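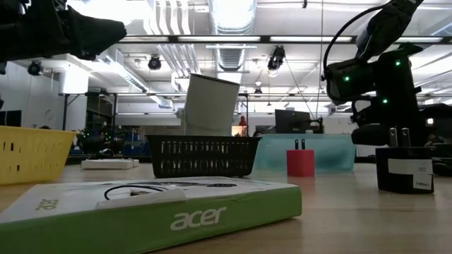
4. Sorting Adapters and Small Parts

Section 4 covers setting out the baskets, checking power adapters and putting them away. Read it through once before you start. If the Gradumow shelf unit has not been assembled yet, go back to Section 3.

4.1 Before you begin

You will need a table, the baskets and bins you plan to use, a roll of masking tape, a marker and the label cards supplied with the Camenzind storage set. A full sort of one shelf takes some 30 minutes.

1. Unplug every adapter and let it cool before you handle it.
2. Lay the adapters and cables on the table. Do not pile them on top of each other.
3. Put product boxes on the table too, flat side down. Leave the lids closed for now.

CAUTION: Keep drinks off the table while adapters are out.

4.2 Setting out the baskets

The set works by color, so that anyone can return a part to the right place without reading the labels. You may change the colors, but write the change on the card inside the shelf door.

Yellow basket: cables without a plug block
Black basket: containers and parts too bulky for the bins
Teal bin: power adapters
White box: screws, caps and other loose hardware

1. Place the baskets side by side toward the back of the table. Leave the front edge clear for working.
2. Leave a gap of at least 2 inches between baskets so you can lift each one by its rim.
3. Put the heaviest items in first. A tall container may lean in the black basket as long as it does not tip the basket over.

NOTE: The slots in the basket walls let small screws fall through. Use the white box for anything narrower than a pencil.

4.3 Checking an adapter

1. Stand the adapter on the table with its prongs pointing up.
2. Look at the prongs. They should be straight and firmly seated. Do not bend a crooked prong back into line.
3. Look at the housing for cracks, scorch marks or a seam that has opened.
4. Find the rating label and copy the output voltage and current onto a label card. On larger adapters there may be more than one label — the rating can be on either.
5. Tape the card to the adapter. Do not cover the rating label or the prongs.
6. If you know which device the adapter belongs to, write that on the card as well. If you do not, write "unmatched" and the month.

CAUTION: An adapter that fits the socket on a device is not always the right one. Match the voltage, the current and the polarity before you plug it in.

4.4 Product boxes

Keep a product box only if the device is still in use. Check inside for leftover cables and paperwork, close the flaps, and store it flat on the bottom shelf. Worn corners can be reinforced with tape.

4.5 Returning the baskets

Slide the baskets onto the shelf with the label side out. Replacement label cards are sold by Trevine as part 198.

Continue to Section 5, Labeling the Shelves.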